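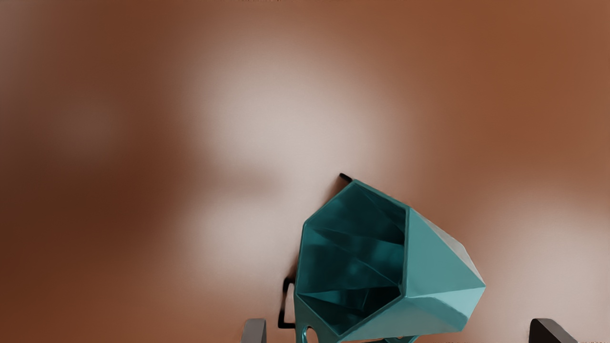 SLIDE 1: WHY I STOPPED BINNING MY SOURDOUGH STARTER

Hello everyone, thanks for coming out to Grundholm, I know the parking is grim. (Wait for the people at the back to find chairs.)

I want to talk about rye bread, and mostly about keeping a starter going when you've got a job and a small fridge. I'm not a trained baker. I did one winter on the early shift at the Skungate bakery and everything else I've picked up at home, usually by getting it wrong first.

Quick show of hands, who's got a starter alive right now? And who had one that died? (Usually more hands. Let them laugh, then move on.)

SLIDE 2: FEEDING

Right, the thing that put me off for years was the daily feeding. Every book I owned told me to throw half of it away each morning and I just couldn't do it, it felt like pouring good flour down the sink.

So I keep a tiny one now. A spoonful in a jam jar, in the fridge, fed when I'm going to bake and otherwise left alone. In January I went away and forgot it completely. It had grey liquid on top and smelt like nail varnish when I got back. I poured the liquid off, gave it 2 feeds on the worktop, and it was bubbling again by the next evening!

Say here: if it's pink, orange or furry, bin it. Grey liquid is fine. Somebody always asks, so get in first.
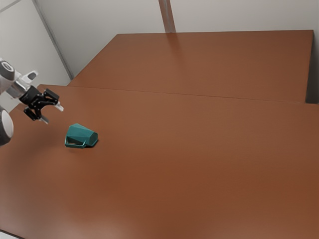 The flour matters more than the jar, too. Wholemeal rye wakes it up faster than anything else I've tried. I buy mine from Belkadi, the corner shop by the tram stop, in the plain paper bags, and I keep the bag in the freezer over summer after a nasty business with weevils.

SLIDE 3: THE LOAF

(Handout goes round now, not before, or they'll read it through the whole of the feeding bit.)

My everyday loaf is the one I call Stidinska, after the street where I was living when I finally got it to work. 369 grams of rye flour, 300 of warm water, a good big spoon of lively starter and a teaspoon and a half of salt. Yes, 369, I know. It was what was left in the bag the first time, the loaf came out lovely, and I've been too superstitious to round it off.

Mix it with a wet hand. It won't feel like dough, it'll feel like something you'd point a wall with, and that's fine. Don't knead it. Scrape it into an oiled tin, smooth the top, and leave it somewhere warm until you see little pinholes coming through on the surface.

Hot oven to start, then turn it down after the first quarter of an hour. Then the hard part: leave it a whole day before you cut it. I've cut them early more times than I'd like to admit and the middle sticks to the knife every single time.

SLIDE 4: QUESTIONS AND TASTING

Butter's on the side, the salted one has the blue lid. Starter to take home is in the little pots, please bring the pots back next time if you can.

If it goes quiet, tell the story about the loaf I left on the bus.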